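Midsole paint lifting at the toe flex on a retro basketball shoe — strip or patch?
Posted in Footwear care and repair, December 15, 2023

brokeo_lace

I have a pair of retro mid-cut basketball shoes, bought unworn in September from a reseller. They have a white leather upper, a polyurethane midsole painted dark grey by the factory, and a clear rubber outsole that has started to yellow. After light wear the midsole paint has cracked across the toe flex on the left shoe and is lifting in flakes. The right shoe has one hairline crack in the same place and nothing else.

I have read two different pieces of advice on this. One says to strip the whole midsole back to bare foam and repaint it. The other says to cut out the loose paint, feather the edge and fill in only the damaged part. I own a bottle of Eveson flexible leather paint in a grey that is close to the factory shade but slightly warmer, a small bottle of acetone, cotton pads, masking tape and a set of fine brushes. I do not have an airbrush.

I will be working at home. The dining table is the only surface of the right height, and I would cover it. 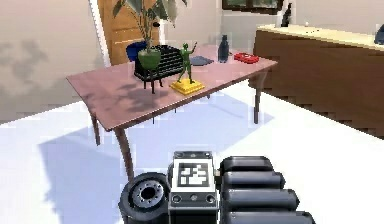 Dining table with the black slatted crate.

Specific points I would like answered:
Does acetone harm polyurethane foam if it is used sparingly?
Can a patch be blended by brush, or will the edge always show?
Should the right shoe be treated now or left until it fails?
Is it worth dealing with the yellowing of the outsole in the same session?

The shoes will be worn, indoors and outdoors, though not played in. I do not need them to look boxed.

Lieven Van Hecke

Strip the whole midsole on the left shoe. A patch can be made to look acceptable from standing height, but the paint next to the damage is the same age and has the same poor grip on the foam. It will lift at the border of your patch within a few months of wear, and you will then be stripping your own paint as well as the factory's.

Before anything else, check the foam. Press the midsole firmly with your thumb at the heel and at the ball of the foot. It should give slightly and come back. If it crumbles, feels sticky, or stays dented, the polyurethane is breaking down and no paint will help. That shoe needs a sole swap or retirement. Age matters more than wear here, and an unworn pair can be worse than a worn one. Look at the production date on the size label inside the tongue.

If the foam is sound, the order of work is as follows.

Tape off the upper along the join with low-tack tape, pressed down with a fingernail. Tape the outsole as well. Acetone will haze clear rubber and will take the finish off white leather on contact.

Put a small amount on a cotton pad. The pad should be damp and should not drip. Wipe in one direction and turn to a clean face as soon as it picks up colour. Do not let it stand on the foam. Used this way it does no harm that I have been able to detect. Soaked in, it softens the skin of the foam and leaves it pitted. Keep a window open and keep it away from any flame. Keep it off the table too, as it will damage most varnishes and go straight through newspaper.

When the paint is off, wait until the next day. The solvent needs to leave the foam completely. Then go over the surface with 400 grit paper, lightly, and wipe away the dust with a dry cloth.

Paint in thin coats. I use 4 on a toe flex and 3 elsewhere, with the first one thinned with water until it is nearly transparent. It will look poor — this is normal. Leave each coat to dry fully before the next. A flat soft brush pulled along the length of the midsole leaves fewer marks than a small round one. Bend the shoe gently by hand between coats so that you can see whether the flex line is holding.

On the colour, a slightly warm grey is a reason to do both shoes. One shoe in your shade and one in the factory shade will be noticed. The hairline on the right also tells you it is going the same way. I would do the left first, wear the pair for a fortnight to see how the finish behaves, then do the right.

Leave the outsole for another time. The usual peroxide creams need strong light for hours, and they will attack fresh paint if they get under the tape.

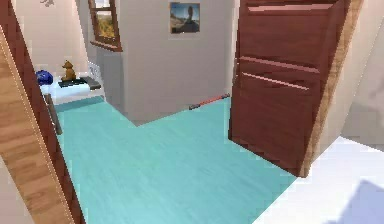

Reddish-brown door, open, with the turquoise plank floor beyond it.

One further point about drying. Do not put the shoes on a radiator or use a hairdryer on its hot setting to save time. The outer surface of the paint closes before the lower part has dried, and you get exactly the kind of cracking you started with. Normal room temperature is sufficient.

trimport_feng

Disagree on stripping. I patched mine with a brush and a bit of sponge and it's been fine all year. Dab the edge with the sponge while the paint is still wet and you can't see the join unless you look for it. 2 coats. Took an evening.

Agree about the heat though, ruined a pair that way.

brokeo_lace

Thank you both. The foam passes the thumb test at the heel and forefoot on both shoes. The size label is faded and I can read the month but not the year, so I will have to go by feel. I will strip the left one fully and leave the outsoles alone.

Does the Eveson need a separate matt finisher over it, or is it matt enough as it dries?

Lieven Van Hecke

It dries with a slight sheen. Factory midsole paint is usually flatter, so use a matt acrylic finisher, one coat, a full day after the last colour coat. Test it on the underside of the arch first if the bottle is old. Old finisher can dry cloudy over dark grey.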